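Minutes — password manager rollout and login alerts
Sep 18, 2021 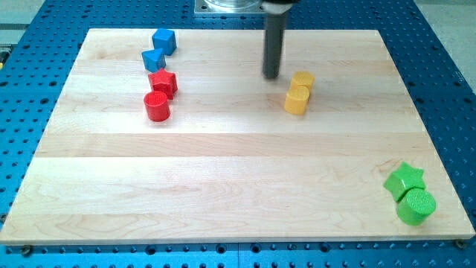
Makgate Information Security Working Group

Present: Lena Stępień (chair), Bezawit Degefa, Joelle Kanaan, Mingxuan Han (minutes)
Apologies: Imke Pfeiffer

1. Last minutes
Accepted. Joelle asked that "resolved" be changed to "closed by vendor" under the VPN item. Agreed.

2. Password manager
Bezawit reported that 1070 staff accounts now have a Disura vault. Lena asked how many of those vaults hold anything. Bezawit does not have that number — the admin console shows activation, and use is in a separate report we don't pay for. Lena does not want "1070 protected accounts" to go into the quarterly summary on that basis. Wording to be changed to "vaults created."

Joelle doubts that people in the warehouse will use it on shared terminals. Sessions time out after two minutes and the master password has to be typed again each time. Mingxuan suggested a longer timeout. Joelle said that would leave vaults open on shared machines and she would like to see it tested first. No decision.

3. Login alerts
The Tukico service sent 3000 alerts in the last period. The team looked into 171 of them. The vendor describes the rest as "auto-triaged." Bezawit asked what that means and has had two different replies from the account manager. Lena will not sign the renewal until there is a written answer, with the rules attached.

4. Yammine proposal
Yammine offers a one-day review of admin accounts. Joelle read the sample report and found most of it could be run from our own directory export. Mingxuan thought an outside look was still worth something. Lena unconvinced at the quoted price. Held over.

Actions
Bezawit — Disura usage report, cost and trial
Joelle — timeout test on one warehouse terminal
Lena — letter to Tukico
Mingxuan — directory export of admin accounts, copy to Imke

Next meeting to be set once Tukico has replied.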